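Taking the workstation apart, by gripper

At Celano College the evening robotics class starts at 6, and the first half hour goes on arguing about screws. The students are in their second term. Their project is to get a robot arm to service a desktop computer, beginning with the processor.

Emese Szilágyi, who teaches the class, chose the job for its awkwardness. "A processor has to sit flat and it has to go in the right way round," she says. "You can't push it about like a wooden block."

The class works in teams of 3. One student drives the arm, one watches the view from the wrist and one keeps the log. They swap after every 5 attempts. Kornél Kocsis, a former bus mechanic, prefers the log. He writes down where the fingers were when each attempt began, and the team goes through his notes before the next turn.

Most of the trouble is in the last stretch, as the fingers come down towards the socket. The metal frame around it leaves little room, and a small error in angle matters.

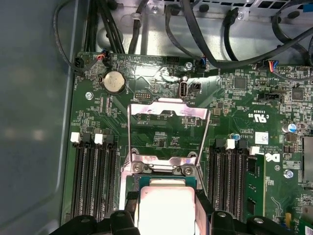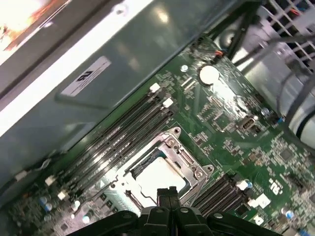

The gripper at the processor socket, with the board still in its chassis.

What comes next

The class will show its work at the Lokier open evening in April. Szilágyi wants memory modules added to the task by then. Kocsis would like more time on the processor first.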